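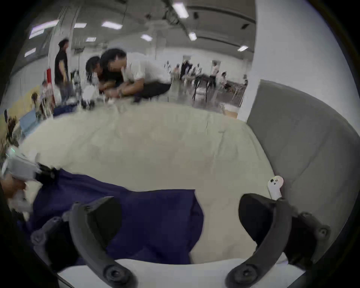

Hatchback touchscreen goes black when it's cold, dealer wants to swap the whole dash unit

Posted in Cars > Electrical and Infotainment

Pornthip Noiphan
April 25, 2024

Hi all, hoping somebody here has dealt with this before I hand over a pile of money. I have an Esel hatchback, bought used from a lot in Iltmont, and I love pretty much everything about it except the center screen. It started in November. I'd start the car on a cold morning, the screen would light up, show the logo, and then go black. The radio kept playing (whatever station I'd had on the night before, at whatever volume, very fun at 6 am) but I couldn't change anything because all the controls are on the screen! No heater controls, no backup camera, nothing. After 11 minutes or so of driving it would pop back on like nothing had happened.

Now it's spring and it still does it, just less. The dealer kept the car for a day, told me they "could not duplicate the concern," and then quoted me $700 for a replacement screen anyway, plus labor. When I asked how they knew it was the screen if they never saw it fail, the guy at the desk sort of shrugged. Has anyone fixed this for less? I can do basic stuff like batteries and wiper blades, but I've never taken a dashboard apart and I'm a little scared of the clips.

Kaewkla

Don't buy the screen yet. I had the same thing on mine, same year range I'm guessing, and it was the battery. I know, I know, the car starts fine so how can it be the battery. Mine started fine too. But when the starter pulls hard on a weak battery the voltage dips, and the screen module on these gets confused halfway through booting and gives up. Cold makes it worse.

Get the battery load tested, and I mean load tested, with the proper tester. Just putting a meter on it will tell you it's great. Most parts stores will do it free. While you're there look at the ground strap that bolts to the body near the battery tray. Mine had green crud all over it. I disconnected the battery, took the strap off, cleaned both sides down to shiny metal with a wire brush and put it back on tight. With a new battery and the clean strap I've had one black screen in two winters.

Also, try holding the volume knob down for 30 seconds next time it goes dark. On mine that forces a restart, so at least you get your heater back. Have a passenger do it or pull over first. And if you do end up going behind the dash, buy the plastic trim tools! I used a screwdriver and I still look at that gouge every single day.

One more thing, ask for the dealer's quote in writing with the part number on it. If the battery doesn't fix it you can shop that number around to the salvage yards, but check first whether a used screen has to be coded to your car. Some do.

Zament

mine does this too. i just turn the car off and on again. never bothered fixing it

Pornthip Noiphan

Thank you Kaewkla, I had no idea the volume knob did anything besides volume. Going to the parts store Saturday for the load test and I'll look at that strap while the hood is up. Will post what they say.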